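Jobless numbers for Kotthorpe don't match what I see

mudflat_ray
Posted Wednesday, 7:12 am

So the March claims report has new filings for our region down to 1,366, and the paper is calling it a recovery. Does anybody here feel recovered? Menora cut its second shift and my brother-in-law is still looking. I went back through 10 weeks of reports and the drop is nearly all in one county.

tallyho_deb
Reply to mudflat_ray

You can't judge a whole region from one brother-in-law, Ray (sorry!). Claims fall when fewer people get laid off. That's all the number says, and it says it pretty well.

mudflat_ray

Or when people run out of weeks and drop off the rolls!

tallyho_deb

Those are continuing claims. You're quoting initial ones. Different column.

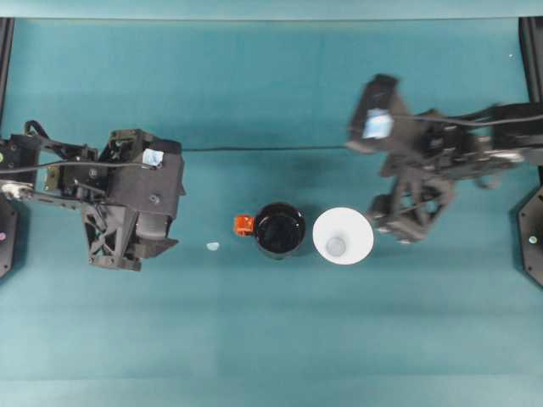 bayu_rahman
Reply to tallyho_deb

Initial claims also miss everybody who never qualified in the first place, and around Basport that's a lot of folks: part-timers, contract people, anyone paid by the job. My cousin lost her hours at Entili and never filed a thing. I'd look at payrolls before claims, and at hours before either one. And before somebody says it's all automation, two robot arms over a green tabletop don't tell you how many people are on the payroll. You need the hours data for that, and ours comes out months late.

tallyho_deb

OK, hours I'll give you. I still think the trend is real.

quarterpast5
Reply to bayu_rahman

Didn't the county say 700 openings last month? I applied to 5 of them and heard back from one, and it was for weekends only.

mudflat_ray

See, that's my point. Deb, which column does he go in?

tallyho_deb

Depends if he took the weekends. I'll post the continuing claims tonight when I'm off work.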